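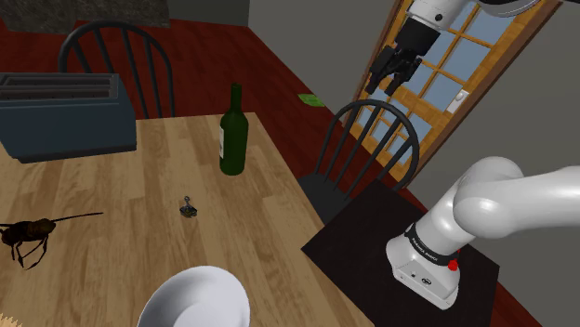
# Triltum

Triltum is a small command-line tool for keeping a household inventory in plain text. You write down what you own, room by room, in ordinary files, and Triltum checks them for mistakes and prints reports you can hand to an insurer or a moving company.

Last updated Jun 21, 2020.

## Status

Usable, but the file format may still change before 1.0. I keep my own inventory in it. Orest Karpenko wrote the CSV export and looks after the Windows build.

## Install

Download the archive for your system, unpack it, and put the `triltum` binary somewhere on your path. There is nothing else to set up.

To build it yourself:

```
make
make test
make install PREFIX=~/.local
```

## File format

One file per room, with the extension `.room`. Each item starts on its own line, and its details are indented below it.

```
toaster
 bought: 2017
 price: 75
 receipt: receipts/toaster.pdf

bookcase
 price: 100
 note: second shelf repaired
```

All fields are optional. Prices are whole numbers with no currency sign — set the currency once in `triltum.conf`. Unknown fields are kept and copied to exports, but `check` will warn about them. A tab and a space are not the same thing to the parser, so pick one for indenting and stick with it inside a file.

## Commands

- `triltum check` reads every room file and lists errors
- `triltum total` adds up prices by room
- `triltum report` writes a printable list
- `triltum export --csv` writes one row per item
- `triltum missing receipt` lists items that lack a given field

`report` leaves out anything under the `floor` value in the config, which defaults to 10. Set it to 0 to print everything.

## Importing from Broltero

Export your list from Broltero as XML and run:

```
triltum import --broltero list.xml
```

Nested locations deeper than 6 levels are flattened. Attached files are not copied, so move them over by hand and fix the paths.

## Known problems

- Totals are wrong if two room files use different currencies.
- Long notes run past the right margin in the printed report.
- `check` is slow on network drives. Senan Scanlon has a patch for this, planned for November.

## Contributing

Bug reports are welcome. Please include the smallest room file that shows the problem, and take out serial numbers first. For new fields, open an issue before sending code.

## License

MIT. See `LICENSE`.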